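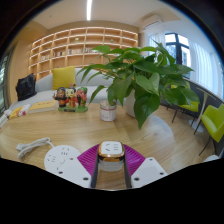

Responsable de comunicación y atención a talleres, Tomlow

Tomlow incorpora la línea de plegadoras Mirovel y abre una sala de pruebas para talleres pequeños

Os escribo yo esta nota porque llevo once meses contestando al teléfono y la pregunta que más se repite es siempre la misma: ¿cuándo vais a tener una plegadora que quepa en un taller normal? Pues ya la tenemos. Desde septiembre, Tomlow distribuye la gama Mirovel de plegadoras para chapa fina y media, y estoy tan contenta que he pedido escribir el comunicado en primera persona (me han dejado, con la condición de no pasarme con las exclamaciones).

Para quien no nos conozca: en Tomlow vendemos y reparamos maquinaria para trabajar el metal. Cizallas, punzonadoras, curvadoras de tubo, sierras de cinta y, hasta ahora, plegadoras grandes, de las que piden foso, puente grúa y un rato largo de conversación con el banco. Nuestros clientes son sobre todo cerrajerías, talleres de calderería y fabricantes de mobiliario metálico. En el almacén tenemos 3.224 referencias de recambio y las piezas de desgaste más habituales salen el mismo día si el pedido entra antes de las cinco de la tarde.

La Mirovel viene en dos tamaños. La pequeña, que es la que yo creo que se va a llevar casi todo el mundo, trabaja con 85 toneladas de fuerza y se maneja con una pantalla que se aprende en una mañana. Lo digo con conocimiento de causa: yo vengo de la oficina, no del taller, y al tercer intento saqué una bandeja con los cuatro lados a escuadra. La tengo encima de mi mesa y guardo en ella los albaranes. La grande llega a las 153 toneladas y está pensada para quien pliega todos los días piezas largas, peldaños, canalones o armarios eléctricos.

Las dos comparten el mismo sistema de amarre de utillaje, que se llama Bite. Con Bite el punzón entra de frente y queda sujeto con un cuarto de vuelta, así que ya no hay que sacarlo por el lateral empujando toda la fila - los que habéis cambiado utillaje un viernes a última hora sabéis de qué hablo. Además admite los punzones y matrices de perfil europeo que seguramente ya tenéis en la estantería. Si dudáis con alguno, mandadnos una foto del talón con la medida y os decimos si entra o necesita adaptador.

La otra novedad es la sala de pruebas de Jimedby. Llevábamos tiempo queriendo un sitio donde se pudiera venir con la chapa propia, porque una demostración con el material del vendedor siempre sale bonita, claro. Son 300 metros cuadrados junto al almacén, con las dos plegadoras montadas, una cizalla y una curvadora de tubo. Se viene con cita, se traen los planos y el material, y se pliega con uno de nuestros técnicos al lado. La sesión dura media jornada y no se cobra. Las piezas que salgan bien os las lleváis puestas, y las que salgan mal también, que la chatarra es vuestra.

Sobre plazos, que también me lo preguntáis mucho: la máquina pequeña la entregamos en seis semanas desde la firma del pedido y la grande en nueve. El precio incluye transporte, nivelado, puesta en marcha y dos días de formación en vuestro taller. No incluye la acometida eléctrica ni la descarga, si hace falta una carretilla de más capacidad que la vuestra. Prefiero escribirlo ya y que no os lo encontréis en la letra pequeña.

También recogemos plegadoras usadas como parte del pago. Pasa un técnico a verla, mira el estado de los cilindros, las guías y el tope trasero, y en una semana tenéis la valoración por escrito. Las que se pueden arreglar las reparamos y las volvemos a vender con garantía de un año; las otras se desguazan para recambio. Tenemos ahora mismo varios clientes esperando una de segunda mano, o sea que si estáis pensando en cambiar es buen momento para llamar.

El servicio técnico sigue como siempre, con el mismo número y la misma gente. Quienes compren una Mirovel tendrán una primera revisión a los seis meses, con cambio de filtro y comprobación del paralelismo, y después una al año si contratan el mantenimiento. Los clientes que ya tienen contrato con nosotros para otras máquinas pueden añadir la plegadora sin firmar uno nuevo.

Las citas para la sala de Jimedby se piden por teléfono o con el formulario de la página de contacto de Tomlow, indicando el espesor, el largo máximo y el tipo de material que queréis probar. Para medios y revistas del sector hay fichas técnicas de los dos modelos y del sistema Bite, y si alguien quiere venir a ver las máquinas trabajando, que me escriba y buscamos un hueco por la mañana.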